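An afternoon at the Kordestani open house

Nov 1, 2023

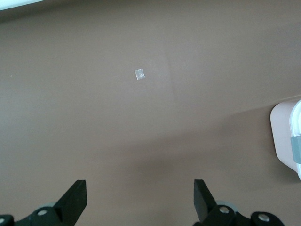
The view from the wrist camera, with a small clear square on the table.

I had been meaning to get over to Kordestani since April, when they moved into the old printing building off the bypass. They hold an open house twice a year. You sign up on their page, you get a sticker with a number on it, and you can walk through the back half of the shop. I was number 108. Parking was in the gravel lot across the road and it was full, so I left the car by the feed store and walked.

The front room was mostly tables with brochures and coffee. A company called Luvent had a conveyor set up that sorted bottle caps by color, and that drew the kids. I watched it for a few minutes. It was loud.

What I wanted to see was the arm in the back, which they call Baro. It works at a plain brown table and picks up small flat things. That sounds like nothing much, but I spent eleven years in a packaging plant and small flat things were the worst part of the job. Labels, liners, bits of film. A box has sides you can grab. A piece of film lies flush with the table and there is nothing to get hold of. We had two people on one line whose shift was largely peeling scraps off a steel plate with their fingernails.

The demonstration was run by Impi Lindqvist. She wrote most of the pickup routine and she didn't oversell it, which I appreciated. She had a screen turned toward us so we could see what the camera at the wrist sees. You get the two black fingers at the bottom, open, and the tabletop past them. At first I looked right past the little square. It's clear, fingernail size, and what gives it away is the light on it. She said the camera has the same trouble I did. Clear plastic takes on the color of whatever is under it, so the software looks for the shine and the edges.

She ran six tries while I was standing there. The arm comes down slowly, closes the fingers until they almost touch the table, and slides them together. Four times it came up with the piece. Once it pushed the piece along the table and stopped. Once it closed on nothing, went back up, and had another look, and she let it go again without stepping in. I asked if that counted as a miss and she said yes, they count the first attempt only.

Some numbers, for those who like them. They do 300 pickups in a test run. The best run so far got 205 on the first attempt. A man next to me said that wasn't very good. Impi said no, it wasn't, and that in the spring it had been a lot worse. Paper is easier. Tape is the hardest, because it sticks to the fingers when it should be let go, and then the arm carries it around without knowing.

I asked about changing the fingers. Suction seemed like the obvious answer to me, and we used it at the plant for cartons. She said they had tried a small cup and it worked fine on clean film and badly on anything creased. They want one tool that handles both flat scraps and thicker parts, so for now they are staying with plain fingers. She also said the lights matter more than she expected. When the front door was propped open in the afternoon the glare moved, and they had to pull a shade down before the next group.

After that I went through the Tanik room, where they had a floor cart that follows a painted line. It stopped when I put my foot out, as it should. I talked to a fellow there about battery life and forgot to write down what he told me.

I stayed a little under two hours. The back area got warm with that many people in it, and there were only a few chairs, so if you have a bad knee like mine, go early. The coffee was decent. They gave out a folded sheet with the spring date left blank, and I was told it would go up on their page when they know it.

If I go again I'd like to see Baro try the paper-backed liners we used to run. I have half a roll of them in the garage and I asked Impi if I could bring some. She said to mail a few sheets ahead of time so they could cut them down.

Recent posts
Replacing the belt on the basement sander
The county tool swap, what I bought and what I left
Two weeks with a used label printer
Notes from the water plant tour

Contact | Copyright 2023, all rights reserved | Back to top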